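About Pandley

Home
About
Open day
Jobs
Contact

Pandley, Taltimholm. Small company, robots for indoor chores, mostly the opening and closing kind. Doors, drawers, cabinet fronts, lids. Twice a year we open the building and let people in. Most visitors find this page because they're coming to one of those, so this is part company history and part what-to-expect. Will tidy up when we get a minute.

Who we are

Started in two rooms over a tile shop. Moved to the old sorting hall by the river when the arms got too heavy for the stairs. Still there. Good light, bad heating, bring a sweater in November.

We write the software that tells an arm where to put its hand and what to do once it gets there. We don't build arms. We did try, once, and it's in the hallway with a coat on it. Customers are kitchen fitters, two care homes, a hotel laundry and a furniture maker who wants every drawer front opened and shut before it ships. That last one is most of our income right now.

20 people when everybody's in. Software, mechanics, one and a half people on the phones. Lots of us came from other trades. Cabinet making, buses, a bakery. Helps more than you would think, especially the cabinet making.

What we make

Ongart. Our control package. Sits between the camera and the arm, picks a spot on the handle, plans the approach, closes the fingers, pulls. If the pull gets too hard it stops and lets go. Runs on the arms our customers already own, as long as they're not too old. Send us the model number and we'll tell you.

Fleten. Our simulator. A whole make-believe workshop of tables, cabinets, handles and knobs where the arm can practice without anybody buying new cabinets. We made it for ourselves. Then customers saw it at an open day and asked for it, so now it's a product too. The manual is thin, we know.

Nearly everything gets tried in Fleten first. Then on the bench. Then at the customer's, usually at 6 in the morning before their shift starts.

The open day

Doors at 10 in the morning, last demo at 3:30 in the afternoon. Free. No sign up if there's fewer than ten of you. School groups and companys, please write first, the demo corner holds about one class and a teacher.

Spring day is in April, fall day in November. Exact day goes on the front page once we've agreed it with the building.

You come in through the side gate, get a sticker, leave bags on the shelf. Then it's a loop. Do it in any order but most people go left.

Stop 1, the handle wall. 100 handles on boards, all sorts. Bars, bows, knobs, rings, a couple of really awful ones that a customer sent us as a dare. Touch them all. Try opening something with two fingers held stiff and you'll get why this is hard.

Stop 2, the bench. A real arm behind a fence, a real cabinet, Ongart running. Somebody on our side picks a door, the arm goes for it. Sometimes it misses. We leave the misses in, people like them, and we learn stuff. Stay behind the yellow line. Yes, also you with the phone.

Stop 3, Fleten on the big screen. Same job, simulated. You'll see it from down near the gripper, which takes a moment to get used to because everything is very close and very big. The two dark fingers come up from the bottom with the white housing on the outside of each, and whatever the arm is reaching for takes up the rest.

The one on screen most of the day is our red wood set. Rust red panel, lots of grain, bowed handle in pale blond wood with a shiny round metal knob at the top end. Fingers open, handle just up and left of the left one. We like this one for teaching as the handle leans, so students have to think about which way to turn the hand before they close it. Ask for the lights to be changed if you want, that's a menu. Grain too. The knob is a good talking point, very shiny, and shiny things give cameras trouble, so there's usually a discussion going at that stop about highlights.

Kids get to steer. A keyboard, arrow keys, slow mode. It's simulated so bump into anything you like.
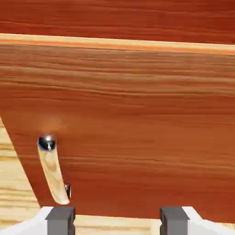 How we got into simulation

Money. That's the short version.

The first year we practiced on real furniture. Secondhand, from the dump, from our own homes in a few cases. Every bad grasp was a dent or a cracked front. At some point we sat down with the receipts and a long list of attempts, 2,793 of them in one winter, written in pencil in a ledger, and it was clear we couldn't go on like that. The ledger is on display at Stop 3. Please don't turn the pages too fast, spine's going.

First version of Fleten was a gray box with a gray bar on it. Worked fine for the gray bar. Then we took it to a real kitchen with oak fronts and it was lost. So in went wood. Light wood, dark wood, red wood, grain going the wrong way, panels a bit tilted, one wood surface above another with only a thin pale edge between. Our ex cabinet maker sat next to the programmers for most of a month saying no, no, no, better, no.

Still not real wood. Up close it goes a bit soft. Good enough for practice though, and the bench catches the rest.

What visitors ask

Is it dangerous? The bench arm could hurt you, hence the fence. The screen can't.

Can it open my fridge? Depends on the fridge. Bring a photo of the handle, we collect them.

Why only two fingers? Cheap, tough, easy to fix. Five is lovely and breaks all the time. Might change one day.

Does it learn by itself? Partly. It practices in Fleten, we score the tries, it keeps what scored well. We pick the scoring and we've gotten that wrong plenty. One week it was being paid for touching handles so it touched them. All day. Never opened a thing.

Can I buy one? You can lease Ongart with support. Fleten is a yearly license, schools pay half. Prices by email as they depend on the arm.

Do you do visits outside open day? Some. Tuesdays are out for bench testing, otherwise write to us and we'll try. Not in August.

For schools

We've had classes from age nine up to the technical college. The younger ones do the handle wall and steering. Older ones can bring a cabinet design, a simple one, and if it gets here a week before we'll load it in Fleten so they can have a go at it with the gripper. Dimensions on paper is fine. Say where the handle goes. You wouldn't believe how many designs come with no handle.

Teacher's sheet at the front desk, two sides, includes a couple of things to try with tongs and a shoe box back at school.

Working here

Hiring now and then. At the moment one person for the bench, mechanical, good hands, OK with early mornings. Also a summer place for a student who likes making 3D furniture. Open day is a decent time to come say hello, tell the desk and they'll find whoever's free. Bring something you made.

Getting here

Sorting hall, river side, Taltimholm. Eight minutes on foot from the station, follow the water. Parking is tight on open days, use the lot by the swimming pool. Step free from the side gate all the way round except the ledger corner, ring the bell there and we'll bring it down to you.

Coffee by the exit. Soup in November if the big pot's been returned.

Questions, use the contact form. Answers in a couple of days, slower in the week before an open day, becuase we're all painting the floor line again.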